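Moving the shop's back office to Cledico

I run a small furniture workshop in Mostby, mostly flat-pack desks and wall storage sold through two regional dealers. Until this spring the order side of the business lived in a spreadsheet and a box of index cards. What follows are notes on the switch to Cledico, written mainly so that I can find them again when the contract comes up for renewal.

The catalog stands at 309 part numbers. That sounds like a lot for a shop this size, but hinges, cam bolts, edge strips and panel blanks each need their own line, and left and right side panels are counted separately. Of those, 148 are bought in and the rest are cut or finished here. The spreadsheet handled this badly. A panel changed from bought-in to made-in-house kept its old supplier code, so the reorder report would ask me to buy something we were cutting ourselves.

Cledico stores the source of a part as a dated record. Changing the source closes the old record and opens a new one, and last year's costs stay as they were. The import took three tries. The first failed on part numbers with a leading zero, which the spreadsheet had quietly dropped. The second went through but doubled every item that had two suppliers. The third was clean, except for the finish codes, which I retyped by hand over a weekend.

Pricing was the harder decision. The dealers buy at a fixed discount, but freight was being absorbed on our side, and on the smaller units it was eating most of the margin. A wall shelf sold at 238 dollars to the dealer left almost nothing once it was boxed and trucked to Sasommont. I now set a minimum of 4 units per drop and charge freight below that. The rule sits in the customer record and is applied when the order is entered -- before, it depended on me remembering.
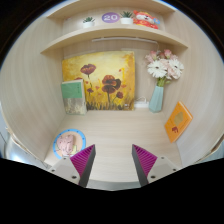
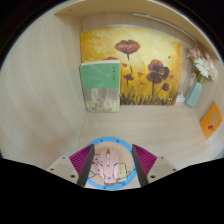 Yau wrote in after I mentioned the minimum drop in an earlier post: We tried the same thing with our dealers and two of them simply held their orders until they had enough to qualify. Freight went down, but so did the number of weeks with any cash coming in. I would look at the order dates before calling it a success.

Fair point, and I did look. The larger dealer already ordered in batches and has not changed. The smaller one has moved from weekly to every other week, so the total is steady but the gaps are longer. I have shifted the board supplier's payment run to the Monday after the second dealer pays, and that covers most of it.

Open items, in no special order. Returns still go through as negative sales, which upsets the stock count on anything that comes back damaged. The label printer needs a driver that Cledico does not supply. The cut list export writes lengths in inches as decimals, and the saw wants fractions, so there is a small conversion sheet in between -- it works, but it is one more file to keep. I have asked support for a setting and have a ticket number.

Next job is the October stock count, the first one with the new part records.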